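植物标本修复室工作记录
2021年7月15日
项目：Dela Peña 旧藏腊叶标本清洁与重新装订，第二阶段
记录范围：除尘、脱胶试验、浆糊配制、标签处理、待议事项

一、本日工作概况

本日继续处理 Dela Peña 旧藏中的蕨类与禾本科部分。按三月确定的工作次序，先完成表面除尘，再视台纸状况决定是否揭取。全日登记入册 12 份，其中多数仅需除尘与局部加固，少数台纸酸化明显，边缘触碰即有碎屑，已单独置于无酸夹内，待与 Jericho Umali 会商后再定方案。

库房移交时所附清单与实物仍有出入。清单采用旧编号，台纸右下角另有一套铅笔编号，两者在禾本科部分时有错位。暂行办法：登记簿内两套编号并录，以铅笔编号为主，旧编号加方括号。此办法在上一阶段的蕨类部分已试行，查对时较为方便，唯录入人员须注意勿将字母 O 与数字零混用。早期登记页中有几处混用，已用红笔标出，未作涂改。

工作台铺垫材料改用未漂白棉纸，原用的玻璃纸在湿度偏高时起皱，标本易滑移。棉纸每处理完一份即更换，换下的棉纸折起，内存散落叶屑与孢子囊，连同标本编号装入碎片袋。碎片袋一律置于台纸左上角，开口朝内。先前有部分碎片袋贴于右下角，与标签相互遮挡，今后不再采用。

二、除尘

除尘仍以软羊毛刷为主，由中脉向叶缘单向轻扫，不往复。对叶背有毛被或有孢子囊群者，不用刷，仅用橡皮吹球斜向轻吹。禾本科花序极易脱落，处理前先以低倍镜检查小穗着生是否牢固，已松动者先行固定，再除尘。次序不可颠倒，上一阶段有一份标本因先刷后查，脱落小穗散入棉纸纤维，拣取费时甚多。

台纸表面积尘分布不均。叠放时居于上层者，尘土多集中于四边与上角；居于下层者，尘土沿茎秆两侧堆积，呈灰线状。灰线处的台纸颜色往往较浅，除尘后会显出茎秆的轮廓，初看易误认为原有的描线或水渍。登记时统一写作“遮蔽痕”，不写“渍”，以免后续处理时误作污迹清洗。

橡皮粉的使用范围本日作了调整。凡台纸上有铅笔字迹者，字迹四周一律不施橡皮粉，由内向外留出一指宽的空白。墨水字迹经棉签点试不晕者，可在其外侧使用，但不得覆盖字迹。橡皮粉用后须彻底清除，残留颗粒在库房中会逐渐发黏，并吸附新尘。清除时将台纸竖起轻叩背面，再以干净羊毛刷扫一遍，最后以侧光复查。

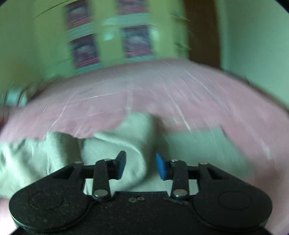

侧光复查一项，白色与米色台纸的效果均不理想。台纸本身反光，浅色细尘与纸面纤维混在一处，灯角稍有变动即难以分辨，不同人员复查同一份标本，结论常不一致。深色底面上的情形则不同，上图中带纹理的哑光黑色表面可作参照：浅色的细小尘点散布其上，直接目视即可辨认。据此拟在工作台一侧增设哑光黑色的落尘对照片，与标本同置，于每一工作时段结束时检视，用以判断台面环境的积尘程度。对照片仅反映环境落尘，不能代替对台纸本身的检查，两项记录应分栏填写，勿合并为一项“清洁度”。对照片的尺寸与放置位置待定，初步意见是靠近标本夹开启的一侧，避开出风口。片面宜略带纹理，光滑者易留指印，指印与尘点混杂后同样影响判读。

三、第 308 号标本

本日用时最多者为第 308 号，一份禾本科标本，茎秆曾折成三段后以纸条固定，纸条所用胶料已呈褐色，质脆，局部透至台纸背面。标签为手写，墨色偏棕，采集地一栏有改动，原字尚可辨认。标签左缘另贴一窄纸条，书有鉴定人缩写，墨色与标签主体不同，应为后加。

初拟整体揭取，换装新台纸。检查后认为不宜。理由有二，一是根部与台纸粘连面积较大，根间夹有原生土粒，揭取必然扰动；二是台纸上的铅笔注记与茎秆位置相对应，换纸后对应关系难以保留。故改为原台纸加固，仅更换失效的固定纸条。

旧纸条的去除采用局部加湿。以小块吸水纸蘸去离子水，挤至不滴，覆于纸条之上，外压聚酯薄膜，待胶料软化后用骨刀由一端缓缓挑起。首段纸条顺利揭下。第二段胶层较厚，初次加湿后仍不松动，未强行挑取，更换吸水纸后再覆一次方可揭起。第三段紧邻叶鞘，为防水汽侵入叶鞘，改用甲基纤维素凝胶代替吸水纸，凝胶仅涂于纸条表面，随软随去。褐色胶痕未能全部清除，透入纸背部分维持原状，不再处理。

揭下的旧纸条未弃。三段均平压后装入小袋，注明原所在位置，与碎片袋分置。旧纸条的质地与裁切方式对于判断标本早年的装订批次或有帮助，此前曾有同仁主张不予保存，本室意见是在体积允许时一概留存。

新固定纸条选用 Kuririx 薄型长纤维纸，顺纤维方向撕取，不用刀裁，边缘留毛，粘接后过渡较为平缓。纸条横跨茎秆处稍留余量，不可绷紧。茎秆随湿度有微小胀缩，绷紧者日后易再折断。完成后上覆无纺布与吸水纸，加轻压，压置 2 小时后检查，纸条贴合平整，台纸未见新的起伏。随后更换吸水纸，继续压置过夜。

四、浆糊配制

小麦淀粉浆糊重新配制一次。上一次所配浆糊存放后稀薄，粘接力不足，已弃用。本次单次配制总量定为最多 1,000 毫升，超出部分不易在变质前用完。淀粉先以去离子水浸透，静置后倾去上层浮水，再加水搅匀，小火加热，持续搅拌至半透明。搅拌不可中断，锅底稍有结块即须弃去该部分，不得捣碎后混入。

冷却后过筛，筛网用细目马尾筛，反复压过，直至膏体细腻。使用前再取少量加水调稀，调稀后的浆糊当日用毕，不回倒入存罐。存罐标签须写明配制人与开封情况，现有两罐标签仅写“浆”，无法追溯，已清出。

防腐剂一事，此前意见不一。本室现行做法为不加，依靠少量多次配制解决。Jericho Umali 建议对库房外展用标本另行考虑，理由是展柜内湿度波动较库房为大。该建议已记入待议事项，在有对照结果之前，各类标本仍一律使用不加防腐剂的浆糊。

五、标签与注记

标签处理的原则重申如下。凡原标签，无论残缺程度，不得揭去后另贴于他处；确有脱落者，先在登记簿内绘出原位草图，再行回贴。原贴位置不能确定者，装入透明袋，附于台纸右下，并在登记簿内写明“位置不详”，不作推测。

本日检查中发现，有一份蕨类标本的标签与标本本体不符。标签所记为陡坡石隙生境，而标本附着物为腐殖土与朽木碎屑。是否属历年整理时的误置，目前无从确定。已在相邻编号中查找可互换者，未有结果。此份暂不并入科属夹，单独存放，夹面写“标签存疑”，待鉴定人员复核。请各位同仁在后续处理中留意有无附着石隙土粒而标签写林下生境者。

后人所加鉴定签的排列亦需统一。现有标本中，鉴定签有贴于原标签之上者，有叠压于碎片袋之下者，亦有以回形针夹于台纸边缘者。回形针一律去除，锈痕以软橡皮轻拭，不追求去净。叠压者若无遮字，维持原状；若有遮字，则将上层鉴定签改为单边粘接，使之可以掀起阅读。改动均须记录，包括粘接边所在方向。

录入系统 Flornura 中“备注”一栏的字数限制已影响使用，遮蔽痕、旧纸条与碎片袋位置三项合写时常被截断。在系统调整之前，备注栏仅写登记簿页码与关键词，详情以纸本登记簿为准。曾有录入人员为适应字数而自行缩写，缩写未经约定，事后难以还原，请勿再用。

六、包装与存放

Medholm 送来的新标本夹已试装。夹面硬度合适，折脊处略紧，装入较厚的禾本科标本后夹口不能自然合拢，需另垫衬板。衬板若仅置于一侧，取放时标本会向另一侧倾斜。试以窄衬条围于四边，中间留空，效果较好，唯裁切费工。建议向供货方询问能否提供折脊较宽的规格，在得到答复前，厚标本仍用旧式夹。

旧式夹内侧有印刷字样，油墨与标本直接相对，长期存放是否有转印尚不清楚。已在标本与夹面之间加衬无酸薄纸。薄纸尺寸应较台纸略大，四边均须覆盖；先前裁小者，在台纸边缘形成压痕，现已更换。

库房进出登记仍按旧例。处理完毕的标本不直接归架，先入隔离柜观察，无虫害迹象后再归架。隔离柜下层本日检查时发现少量碎屑，镜检为植物组织，未见虫粪与蜕皮，照常观察即可。诱捕板位置未动，下次更换时请在板背写明朝向。

七、待议与后续

防腐剂对照试验的材料来源。可否使用无采集资料的废弃标本，须征得库房方面同意，在此之前不得取用。

落尘对照片的放置位置与检视表格式。表格宜简，只列日期、位置、所见、记录人。

酸化台纸的处理。拟先检测，后讨论脱酸与否。脱酸可能影响墨水字迹与叶片颜色，未作点试之前，任何人不得自行尝试。

第 308 号过夜压置，次日取出后检查纸条两端有无翘起，并补绘固定位置草图，草图底稿夹在登记簿该页之后。凝胶余料已密封，存于冷藏柜上层，用前须检查有无异味。

骨刀一把刃口有缺，已取出待磨，磨毕前勿放回工具盘。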